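**Thread: Plastic bags are eating my demo budget (bimanual, teleop, groceries to basket)**

**zoi_k**

Hi all, Zoi here, second month on the Lutholm project and I need a sanity check from people who've done soft stuff before. We're collecting teleoperated demos of two arms getting toy produce and snack packets out of a plastic shopping bag and into a basket. Imitation learning, nothing exotic. The target I was handed is 3,000 episodes by the end of June and I've got 1,591 that I'd be willing to show another human being.

The basket half of the job is fine. It's rigid, it stays where you put it, lovely. The bag is what's killing me. It's a different shape every time I breathe near it, and I spend most of an episode fishing for an edge to hold with one arm so the other one can get at the food. On the wrist view it's mostly just white film and you end up guessing which fold is the one you want.

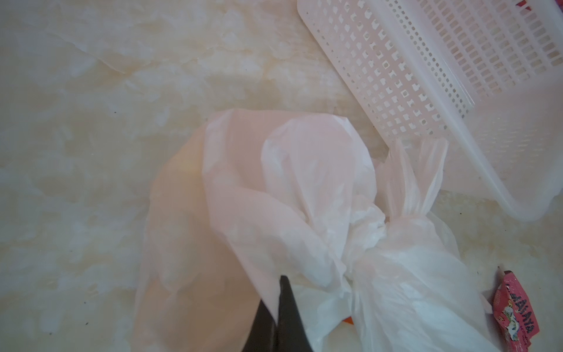
Do failed grabs at the bag belong in the training set? Keep them when the operator recovers inside the same episode, and drop the ones where the episode ends without the job getting done. That's the rule Catrin gave me on my first morning and I've been following it, but it means a LOT of my data is now me poking at plastic, and I'm starting to wonder if I'm teaching the thing to poke at plastic.

How do you all handle this? Do you trim? Do you start with the bag already open?

---

**berent_bench**

You are teaching it to poke at plastic, sorry! We did the same thing on Berent. Our policy would go in, pinch, let go, pinch, let go, and it looked so much like our most nervous operator that we all knew whose demos it had picked up (mine).

What helped was being boring about it. One grab strategy, everybody uses it, no freestyling. Left arm takes the bag by the rim, right arm does the picking, always. We threw out a whole batch where people had switched arms halfway and the next training run was noticeably calmer.

---

**asmaa_mahrous**

Going to disagree with berent_bench a bit. If everybody does one strategy and the bag lands in a pose where that strategy doesn't work, then what? You have a policy that's very calm and completely stuck. I'd rather have two or three ways in, and have them labeled.

Zoi, what does your reset look like? I bet that's where your trouble is. If you shake the bag out the same way each time, your starting poses are all cousins and it doesn't matter how many episodes you record.

---

**zoi_k**

Reset is me, by hand, plus a printed card that says things like "bag left, handles toward you." So yeah, cousins. Maybe siblings.

For anyone asking about the setup, it's two arms on a front rail, a camera on each wrist and a fixed one looking in. The walls are covered in apple wallpaper, and I have grown fond of it.

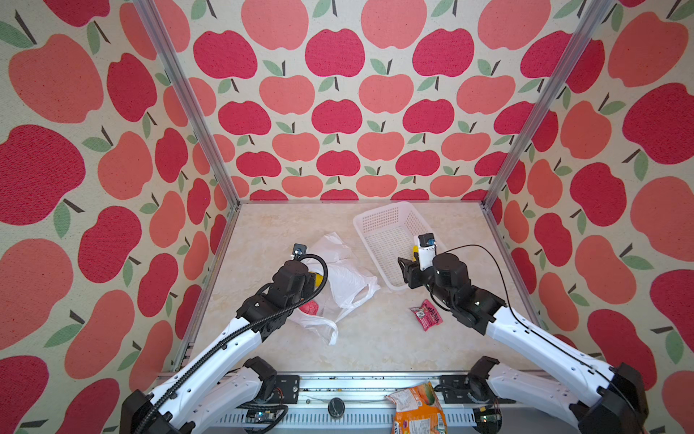
I've been recording in blocks of 40 and changing the card between blocks, and I think that's too slow. By the end of a block I've gone on autopilot and every approach is the same smooth little arc. Then the card changes and the first 4 episodes are a mess, and weirdly those are the ones that look most useful when I play them back? There's a lot more correcting in them. I'm tempted to shuffle the card every single episode and just accept that I'll be slower.

---

**catrin_mathias**

Please do shuffle! I wrote that card when the task was rigid blocks and I never meant it to survive into bags. Slower is fine. I'd take fewer episodes with real spread over hitting the number, and I'll have that argument with Chrysoula myself.

I still say keep the recoveries though. A clean demo tells the model nothing about what to do when the film slides off a finger, and it's going to slide off.

---

**berent_bench**

Keep *some* recoveries. There's a difference between "lost it, came straight back, got it" and twenty seconds of dithering. We cut anything with three missed grabs in a row. Harsh, I know, but I haven't missed them.

---

**chrysoula_tz**

I've been summoned, so hello. The number isn't sacred, but it does need to be somewhere near it or I can't compare against the Grastidus run, and that comparison is what the whole summer hangs on. Can we meet in the middle? Shuffle every episode, keep recoveries, tag the dithering ones and don't delete them. Storage is cheap and we can filter at training time.

Also Zoi, how are you picking the items? On Grastidus we let people choose and they always went for the easy one on top, so the stuff underneath hardly showed up as a first pick.

---

**zoi_k**

Oh no. I choose. And I absolutely go for the easy one on top.

In my defense, some of these are annoying. The toys are squishy and when they're piled up on each other in the bag, pulling one out tends to bring its neighbor along for the ride. The long yellow one is the worst for me because I can never decide whether to go for the middle or the end.
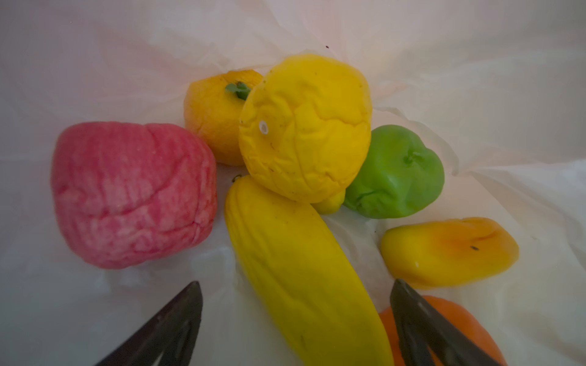
*Left wrist or right wrist, I forget, but this is the kind of pile I mean.*

Would you script the pick order? Like have it read out the next item before I start?

---

**asmaa_mahrous**

Script it, but only the first pick. If you script all of them you'll get operators digging around for item five while something perfectly reachable sits there, and then the model learns to ignore reachable things. Been there on Chrysikopoulos, took ages to work out why it was so stubborn.

And for the long one I go across the middle, fingers either side. Grabbing by the end makes it swing and then you're chasing it over the basket.

---

**berent_bench**

End grab is fine if you lift slowly. Middle grab means you need more room on both sides and in a bag you don't have it.

---

**asmaa_mahrous**

Then open the bag wider with the other arm! You've got two!

---

**berent_bench**

My operators are not that coordinated and neither am I.

---

**anastasia_v**

Mostly lurking, I do the training side. Whichever grab you go with, could you write it in the episode notes? I can work with mixed strategies as long as I know they're mixed. What I can't work with is the notes field saying "ok" for an entire afternoon.

---

**zoi_k**

That was me, the "ok" afternoon was me. Fixing it!

So the plan from tomorrow: new bag pose every episode, first pick scripted, recoveries stay, dithering gets a tag, and I write down middle or end for the long one. I'll do both for a while and let Anastasia tell us who wins. Will post once there's a training run to look at.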